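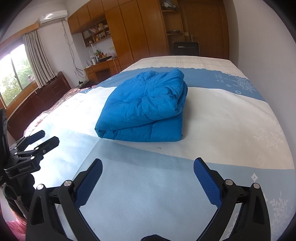 Attachment 1: black bracket and upright dark panel, left side

Ticket: Guest laundry billing – duplicate charges on room accounts
Submitted by: Marlies Eberhard, Front Office, Murnora Residence
Assigned to: Shaohua Xu, Wallico Support
Priority: 2
Status: Closed

Description of issue
Guests who send garments to the laundry are being charged twice for the same item. The first charge posts when the item is entered by housekeeping, and the second posts when the laundry confirms receipt. The fault was first reported in July, after the move to the new price list. Some 36 room accounts are affected. Shirts and trousers bill correctly. The duplicates are confined to items in the Outerwear category.

Steps already taken by the property
The front office signed out of all billing sessions and signed in again. The price list was reloaded from the Ronovlow server. Neither step changed the result.
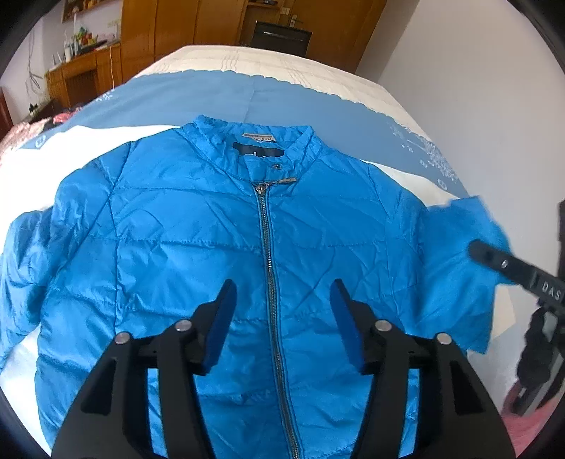
Outerwear is priced per piece, and the property offers two levels of service, standard and express. Ms. Eberhard confirmed that the duplicates appear at both levels and that the second charge is always at the standard rate.

Support note, 9:40 a.m. (S. Xu)
The Outerwear category has two active price codes. The older code should have been retired when the new list was loaded. Housekeeping entries use the new code and laundry confirmations use the old one, so the system treats them as separate services. The property is asked not to delete either code until open charges have been reviewed.

Support note, 1:15 p.m. (S. Xu)
The old code has been set to inactive. Nghĩa Tôn in the laundry entered 5 test items, and each produced a single charge. Test charges have been voided.

Property reply, 2:30 p.m. (M. Eberhard)
Accounts for guests still in residence have been corrected. Four guests have already checked out and will require refunds to the original card. Please advise whether these must go through Accounting – the refund button is grayed out for front office users.

Support note, 3:05 p.m. (S. Xu)
Refunds after checkout require manager access. Eleni Karagiannis holds this access for the property and has been copied on the ticket.

Resolution
Refunds issued by E. Karagiannis. Ticket closed with the agreement of the property. A related request for a printed list of inactive price codes has been opened separately.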